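Brulteo FAQ
Last updated 3/18/25

Quick answers for people running Brulteo for the first time. Still adding to this. If your question isnt here check the Jencombe notes first, then open a ticket.

What is Brulteo?

Control and planning stack for two-finger grippers. Sim side and hardware side share the same config files. Kun is the planner. Zestum is the viewer / log player.

Do I need a real arm?

No. Everything up to "Moving to hardware" runs in sim. Most people stay there for a good while.

What do I install first?

Kun, then Zestum, then the scene pack. Order matters. If you did the scene pack first, delete the cache folder and start over, faster than debugging it.

Which port does Zestum use?

1115 by default. Change it in the viewer config, not on the command line. The command line flag is read but gets overwritten on startup. Known bug, on the list since December.

Zestum opens but the window is black

Scene pack not found, nearly always. Check the path for a trailing slash. Remove it. Restart.

I loaded the empty scene and there's nothing to pick up

Right, that one has no objects. It's for checking the wrist view and finger motion before you add anything. Load it, open the fingers, look at the view.

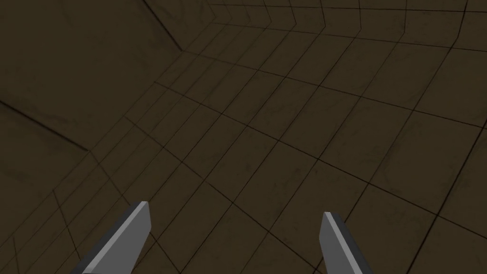 Wrist view, empty tiled scene, fingers open.

If you get both fingers and some tile, your camera mount is fine. Go on to the next step. If you get only one finger, the mount offset in your config is wrong. If you get no fingers at all you are probably on the overhead view, press V to cycle.

The grout lines look bent. Is my lens model broken?

Check the numbers before you touch anything. Run the lens check from the tools menu and compare against the values in the scene file. If they match, leave it alone. Also try moving the wrist and looking again, a place where two surfaces meet can look pretty strange from a steep angle.

Can I swap the tile texture?

Yes. Drop your own in the textures folder and point the scene file at it. Repeating patterns are hard on the feature tracker, so if tracking jumps by one tile, try something less regular.

How fast does the control loop run?

200 Hz in sim. Camera is 60. Don't try to match them, Kun handles the gap by holding the last pose estimate.

Kun says "no plan found"

Check in this order:
- start pose in collision (most common)
- goal below the floor
- joint limits left over from another arm
- time budget too short

Error 43 on startup

Config version doesnt match the Kun version. Run the migrate script. It makes a backup, but make your own too.

Gripper closes in sim but the width readout stays put

Readout is from the state topic, not the command topic. You're likely subscribed to an old session. Close Zestum, kill leftover processes, reopen.

Can I record and replay runs?

Yep. Hit R in Zestum to start, R again to stop. Logs go in the runs folder. Replay ignores your current config and uses the one saved in the log, so edits you make afterwards wont show up.

Can I plan for two arms?

Not yet. You can load two, but Kun plans for them one at a time and won't check one against teh other. Don't run that on hardware.

Moving to hardware, what changes?

Set mode to real, lower the speed limit, turn off auto-reset. Redo the mount offset, sim values will not carry over. Keep a hand on the stop button for the first runs.

Where do I report bugs?

Jencombe tracker. Attach the log and your config. Tickets with no log go to the bottom of the pile.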